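Can it put the markers away yet?

My kitchen has a drawer that eats pens. I bring this up because for years my standard joke about robots has been that I'll believe in them when one cleans out that drawer, and in May I finally got to spend a day around people who are trying to get there.

The shop is called Girow. They lease arms, they build setups for small factories, and on the side they keep a long-running bet going about house chores. I'd written a cranky post last winter about the Kundelik folding demo (you may remember it, I got 59 comments, most of them telling me I was a dinosaur) and somebody over there read it and told me to come see for myself. So I did! I drove 2 hours, ate a gas station burrito, and showed up ready to be rude.

I'd pictured dishes, or laundry at least. The chore turned out to be markers. You've got a pile of them and you've got some bins, and the job is to get each one into a bin and leave the table clear. A kid can do it, though good luck getting a kid to.

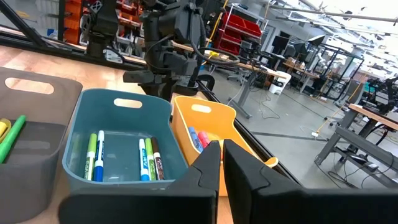 Three bins, plenty of markers, one gripper at work.

I want to be fair here, so let me say what impressed me first. Finding the markers is pretty much a done deal. A few years ago you'd see these things get lost when you moved a lamp, and now I could shove stuff around between tries and the arm would go to the right spot anyway. I asked if I could throw in a pen from my purse and they said sure, and it picked up my pen. I was way more excited about that than I should have been. I may have clapped.

Then there's the picking up part, and oh boy. A marker is a round stick that wants to roll. If it's lying out in the open, fine. If it's leaning on the side of a bin with another one snuggled up next to it, two stiff fingers have a rough time getting in there. I watched the arm line up on one, stop, back off, and line up again so many times that I started rooting for it the way you root for a toddler on stairs. It got there on the fourth go. I've seen my brother-in-law give up on a pickle jar faster than that.

They showed me the log for the week: 820 tries, 191 where a person had to step in. Everybody seemed happy with that number. I did the math on my phone in the bathroom and it's a bit under one in four. If my dishwasher needed me for every fourth plate I would be washing dishes by hand, and I said so over lunch, and they took it well. Their point was that last year nearly every try needed a person. Okay, that's a real point.

The other thing is speed. I'd call it "grandpa looking for the right quarter" speed. It doesn't bother me for a house, to be truthful, since I'm asleep or at work most of the time and the thing can putter all night as far as I care. On a shop floor it's a bigger deal. The software they run, Pivon, has a faster mode, and in the faster mode markers go flying. One of them went under a bench and we never did find it.

What I keep chewing on is the size of the stuff around the job. To you and me a plastic bin is nothing, you reach over it without thinking. For an arm it's a wall. It has to go up and over and down without smacking the rim, and still have its fingers pointed the right way when it gets to whatever's lying on the other side.

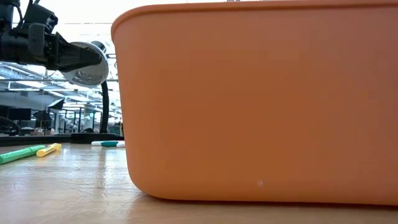 My neighbor Ambrose Street book club (we are four people and a lot of cheese) had opinions when I told them all this. One of them said I was grading on the wrong curve, that her mother has bad hands and would take a machine that picks up three things out of four over no machine at all, and she wouldn't mind one bit if it took until supper. She'd want it to reach the floor, though, and she'd want to know who comes out to fix it.

I didn't have an answer on the fixing. I'll ask. The floor I did ask about, and no, not yet, these arms are bolted where they are and the table is their whole world for now.

So my drawer is safe another year. I cleaned out half of it myself when I got home, and found six dead highlighters and a key to I don't know what.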